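4. SCALE STATION – SETTING UP AND LOOKING AFTER THE CELL
Fletunar cell guide, last changed 17th August

Read section 3 first if the arms have not been homed. Everything below assumes arms homed, hands fitted, table fixed to the floor.

4.1 Placing the scale

1. Stop the cell. Key out, key in your pocket.
2. Scale on the green table top, all feet down. Level it with the feet, not with bits of card.
3. Display panel facing the robot. Cable out the far side, clipped.
4. Power on, leave for 17 minutes before you zero it. Less than that and it drifts.
5. Zero. Switch off again before doing 4.2.

Note: the Roner mat goes under the feet if the table has been moved. Part 186 in the spares box.

4.2 Teaching the pan edge

Teach with the scale switched off. The load cell does not like being leant on while it is live, and the beeping is a pain.

1. Select slow mode on the pendant. Check it says slow, dont trust the light.
2. Bring the gripper in over the pan from above. Never from the side.
3. Lower until the metal edges just meet the upper rim of the pan. Stop there.
4. Look for flex in the pan. Any at all, back off and start again.
5. Save as PAN_RIM. Repeat 3 times, keep the middle value.

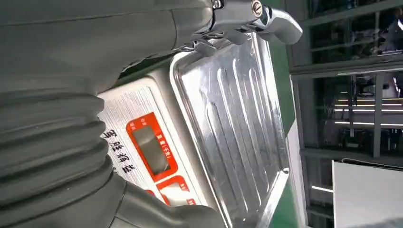 Fig. 4-1. Gripper at the pan rim, scale display blank.

Caution: the arm cuff comes down close to the scale body and can hide part of the display from the wrist camera. If the reading is needed during the job, teach a second position further back and save it as READ_1.

Caution: fingers out from between gripper and pan. It closes faster than you think, even in slow.

4.3 Sleeve check

Do this every time you teach, takes a minute.

1. Move the arm out to the service position.
2. Run a gloved hand down the bellows sleeve, fold by fold. Feeling for splits, grit, anything sticky.
3. Wipe with a damp cloth. No solvent – it dries the rubber and then it cracks.
4. Check the sleeve is seated at both ends. If it has crept, loosen the clip, pull it back, retighten.

Split sleeve = stop using the arm. Order from De Haan, quote the arm serial number. Tape is not a repair.

4.4 Clearance and parking

Both arms must be able to reach park without coming near each other or the glass. Check after any change to the table or the taught points.

1. Clear the floor. Everybody behind the line.
2. Slow mode. Send PARK_A, wait for it to stop.
3. Send PARK_B, same.
4. Watch the hands, not the elbows. The hands get there last and swing widest.
5. If either one hesitates, stop and re-teach that park point.
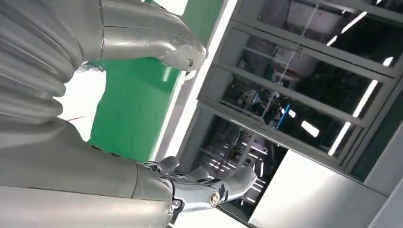 6. With both parked, open and close each hand once from the pendant. Listen for grinding at the knuckle joints.
7. Check the small screws along the back of each hand. Nip up any loose ones by hand, no power driver.
8. Look over the linkages for hair, thread, bits of packaging. Tweezers, power off.

Note: small scuffs on the shell are fine. A seam that has opened up is not, log it and leave the arm parked.

4.5 Service interval

Full hand service at 3,000 cycles. Counter is under Zudusach > Hands > Count. Reset it afterwards or it will nag at every start up.

Left and right are counted seperately. Do both together anyway, saves stopping the cell twice.

4.6 Back to work

1. Tools off the table.
2. Scale on, wait as in 4.1, zero it.
3. Key in. One run in slow with an empty pan, then one with the test weight.
4. Reading wrong by more than one step on the display – go back to 4.1 and re-level. Still wrong, see section 7.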